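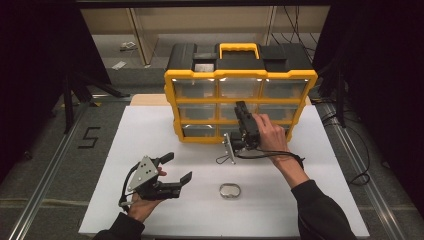
4. Sorting and labeling small parts

The Grovach parts list claims every screw in the kit is used. Count on leftovers anyway, and keep them until the shelf is up.

4.1 Open one bag at a time. The bag numbers don't always match the drawing, so check the thread length yourself.

4.2 Give each screw size its own drawer. A clear-front organizer is fine; the "matched" Skestik trays cost more and hold no more.

4.3 Label by length, then by step number. Bag 2 and bag 12 look alike.

Note: The box says the shelf holds 400 pounds. We would load it well short of that -- the wall usually gives out first.

CAUTION: Do not store screws with glue tubes. Caps leak, whatever the package says.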